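Galvanising

Galvanising is the business of giving iron or steel a thin coat of zinc so that it doesn't rust, and I've been fond of it ever since my grandad let me loose on his water butts in Zadonham. You'll find it on buckets, farm gates, lamp posts, crash barriers, dustbins and a great many shed roofs.

How it works

Zinc does two jobs at once. It keeps air and water off the steel, and if the coat gets scratched it gives itself up first, so the bare patch next to it stays sound for a good while. People call this sacrificial protection, a grand name for something that happens quietly on the side of a bucket!

The usual method is hot dipping. The steel is cleaned in acid, rinsed, given a flux and lowered into a bath of melted zinc at 450 degrees or so. It comes out bright and often covered in spangle – those frosty, feathery patches I used to trace with my finger as a child. Thin sheet is run through the bath in one long strip and cut up afterwards. Small things like nails and bolts go in by the basket and are then spun to throw off the extra.

Ageing and marks

New zinc is shiny, but it dulls to a soft grey as it weathers, and I much prefer it that way. Sheets stacked damp can grow a chalky bloom called white rust (it looks worse than it is, and a stiff brush shifts most of it). Brown stains are another matter, as they can mean the steel underneath has started to go, though they may just as easily have dripped from something else.
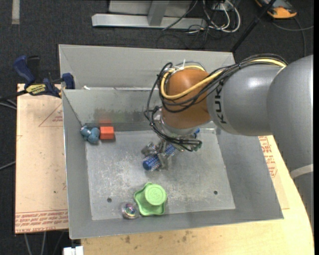
Mattes Albers, who taught me to solder, swore by a dry rag and plenty of patience, and told me off whenever I reached for the wire wool. For bare spots he used a zinc-rich paint, two coats, left overnight between them. I've done the same on my own troughs and they've lasted 19 winters so far.

One warning: don't weld or burn the coating off indoors. The fumes bring on a nasty shivery illness known as metal fume fever.

See also: Tinplate, Rust, Corrugated iron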